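About Prusel

Hello, I'm Macarena, and I run Prusel, a little games club for grown-ups and children who'd like an excuse to sit round a table together.

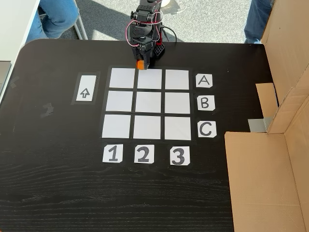 I started it because I missed playing noughts and crosses with my gran, who cheated terribly and always won! The first few evenings were just me, my neighbour Ildikó Somogyi and a roll of black tape. We've since grown to 86 members (hello to all of you), and we still make our own boards, with paper squares for the spaces and tape for the lines. It costs next to nothing and you can have a three-by-three grid down before the kettle's boiled.

We put letters down one side and numbers along the bottom, so you can call out "B2" from across the room if your hands are full of cake. Beginners nearly always go for B2, by the way. I like a corner myself, so A1 or C3 for me, and Ildikó will argue with anybody about that until closing time.

We meet on Sunday afternoons upstairs at Bakari, the café with the green door, and you don't need to book. Come on your own or bring the whole family. I'll lend you a set of pieces and find you someone to play, and if you fancy making a board to take home, there's plenty of paper and far too much tape in the cupboard. The first visit is free, and the tea is on me.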